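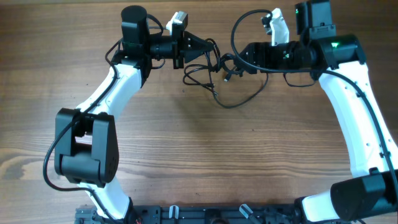
Two white-and-black robot arms on a wooden tabletop.

MEDIA RELEASE
2026-05-03

Ganbridge Magistrates' Court revises procedure for adjourned criminal matters

The Ganbridge Magistrates' Court has issued a revised practice direction on adjournments in summary criminal matters. The direction applies to all charges filed at the Ganbridge registry and at the circuit courts in Ostley and Pakemville. It replaces the interim direction made in February.

Under the revised direction, a party seeking to vacate a hearing date must file a written application no later than 21 days before that date. The application must identify the charge, the number of previous adjournments, the witnesses affected and the earliest date on which the party can proceed. An application that omits any of these particulars will be returned unsealed.

Late applications will be heard only by a magistrate sitting in open court. The applicant must file an affidavit setting out when the need for the adjournment arose and what was done once it was known. Illness of a defendant or witness is to be supported by a medical certificate that addresses fitness to attend court. A certificate stating only that the person is unfit for work will not be accepted.

A review by the registry identified 678 summary matters that had been adjourned more than once without a recorded reason. Each of these files has been referred back to a magistrate for directions. Parties will be notified by post and, where an address for electronic service is held, by email.

"The court record should show who asked for an adjournment, on what ground, and what order was made," said the registrar, Ustyna Stelmakh. "A number of files did not meet that standard. The revised form requires the ground to be entered before the order can be sealed."

Non-appearance and warrants

The direction sets out the steps to be followed when a defendant on bail does not answer when called. The matter is to be stood down until the end of the morning list and called again. If there is still no appearance, the prosecutor must inform the court of the terms of bail, the address given and any contact since the last hearing.

Where a warrant is issued, the magistrate may order that it lie in the registry until a stated date. A warrant held in this way will not be sent for execution if the defendant attends the registry before that date and signs a fresh notice to appear. The registry will record the time of attendance on the file.

Sureties must be given written notice of any application to forfeit. The notice must state the sum, the hearing date and the surety's right to be heard. Service on the defendant's lawyer is not service on the surety.

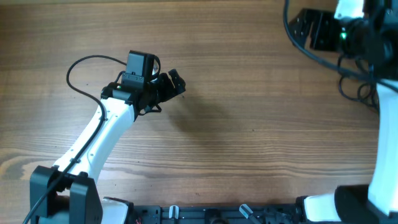

Prosecution disclosure

Where the brief of evidence exceeds 1300 pages, the prosecution must file an index with the first disclosure certificate. The index is to list each statement, exhibit and recording by number, and is to be updated whenever further material is served. Recordings must be supplied in a format that can be played on the court's equipment without additional software.

Defence objections to the form of the brief are to be raised at the first case conference. Objections raised later will be dealt with by the trial magistrate and will not of themselves justify a change of date.

Circuit sittings

The Pakemville court will continue to hear summary matters in its existing sitting weeks. Contested hearings estimated at more than two days will be transferred to Ganbridge unless a magistrate orders otherwise. Applications to remain at Pakemville must be made at the mention preceding the transfer.

Filing in Ostley matters may be done at the Ostley counter or at Ganbridge. Documents lodged at the wrong registry will be forwarded, but the filing date will be the date of receipt at the correct registry.

Forms and enquiries

The revised adjournment form, the affidavit template and the notice to sureties are available at each registry counter. The February versions will be rejected.

Lawyers with enquiries on individual files should contact the listings clerk and quote the charge number. Registry staff are able to explain the forms but cannot give legal advice. Unrepresented defendants may ask to speak to the duty lawyer before their matter is called.

Media enquiries: Office of the Registrar, Ganbridge Magistrates' Court, Ankrah Building.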